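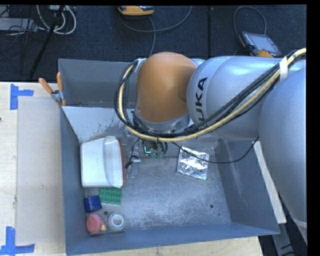

Ticket 389 – live stream drops out, picks page wrong after kickoff
Opened by: Percy Ospina
Assigned: Kanyarat Thaweesak
Status: open, waiting on league

Percy, 6:40 pm
Stream for the Narnville v Bradon game froze at the end of the first quarter. Sound kept going, picture stuck on the punt. Refreshed, got the login page again, logged in, same frozen punt. Also the picks page still lets people change picks and the game has been on for 15 minutes. Somebody already switched to Bradon after the pick six. Please lock it.

Kanyarat, 6:52 pm
Picks locked by hand. Will roll back anything changed after kickoff, I can see 2 entries. Looking at stream now.

Kanyarat, 7:05 pm
Restarted the encoder at the press box. Picture back for me on laptop, not on phone. Percy can you check phone on wifi and off wifi

Percy, 7:11 pm
Phone on wifi – black. Phone off wifi – fine but way behind, still showing the first field goal. Chat is full of people spoiling it.

Kanyarat, 7:30 pm
Delay was set to 132 seconds. No idea who did that. Changed back to the default. Anyone watching has to close the tab and reopen, refresh wont do it.

Rok Petkov, 7:48 pm
Delay was me, sorry. Vasiliauskas asked for a longer one in the preseason so the coaches upstairs couldn't use the stream. Was supposed to be for the scrimmage only. Never put it back.

Percy, 8:20 pm
Second half ok on laptop. Phone froze once, came back on its own. Around 40 yards of the winning drive missing though, replay jumps from the kickoff return to third and goal. Can we get that from the sideline recording?

Rok, 8:55 pm
Sideline recording has the whole drive. Uploading tonight, slow from here.

Kanyarat, 9:15 pm
Picks: root cause is kickoff time. Schedule feed has the game an hour late, it never picked up the move to the earlier slot. Lock runs off the feed. Fixed this one game only. The rest of April needs checking against the printed schedule, Vaida has the current copy.

Vaida Kļaviņa, 9:34 pm
Checked. Wuranier home game is wrong too, same hour. Others match. I've emailed the league to fix thier feed, pls dont edit it by hand or it gets overwritten at midnight.

Percy, 9:41 pm
Thanks. Standings still show the Bradon switch as a win for that entry btw

Kanyarat, 9:50 pm
Rollback done, standings rebuild overnight. Leaving open until league answers and replay is up.

Recent tickets
Injury report not showing on team page
Password reset email goes to spam
Wuranier logo stretched on scoreboard
Season pass charged twice
Box score missing fourth quarter sacks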